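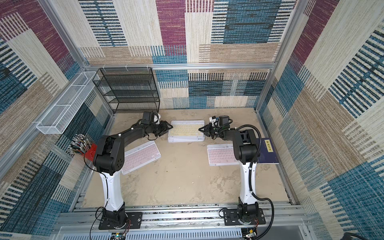
Okholm Aero Interiors opened its Stallaldale site to shareholders and trade visitors in August, four months after the company issued its second capacity forecast of the year. The site supplies seat covers, carpet sets and curtain panels to regional airlines, and accounts for a little over half of group revenue. Most of the talk before the tour was about aircraft delivery delays and what they do to an order book. Cabin fabrics are hard to judge from a small swatch, and it takes a larger area, such as the walls covered in blocks of maroon-purple, teal-blue, cream and tan, with dense black and white stripes across them, to see how busy a pattern becomes once it surrounds the viewer. Okholm's sales staff made the same point about bulkheads.

The tour started at 9.30 in goods inward and followed the material through cutting, sewing and inspection. Rolls are held for 7 days before release while burn test samples are processed. Dilani Dissanayake, the operations manager, put the current output at 205 seat sets a week on two shifts. The target is a third shift by spring, subject to recruitment. She was frank that sewing remains the constraint: the cutting tables stand idle for part of most afternoons.

The largest contract is with Zimico, which is refitting its turboprops ahead of the summer timetable. Okholm has delivered nearly 1000 seat sets under this agreement. Payment is on acceptance of each aircraft, so late arrival at the hangar pushes cash into the next quarter even when the covers are finished and boxed. Finished stock took up a good part of the dispatch area.

Bhattacharjee, the leasing company, is a smaller customer but a steadier one. Its aircraft change operator every few years and need a new cabin each time. Margins on this work are said to be better - the quantities are small and the lead times short - although no figures were given.

Questions afterwards dealt mainly with wool prices and currency. The company buys yarn in euros and hedges 3 months ahead. One visitor asked whether lighter synthetic leather would displace woven covers on short routes. The reply was that it already has at several low-cost carriers, and that Okholm now cuts both on the same tables.

The next trading update will include the seat set figures by customer type for the first time. Visitors travelling by rail should note that the shuttle from Stallaldale station leaves from the north exit.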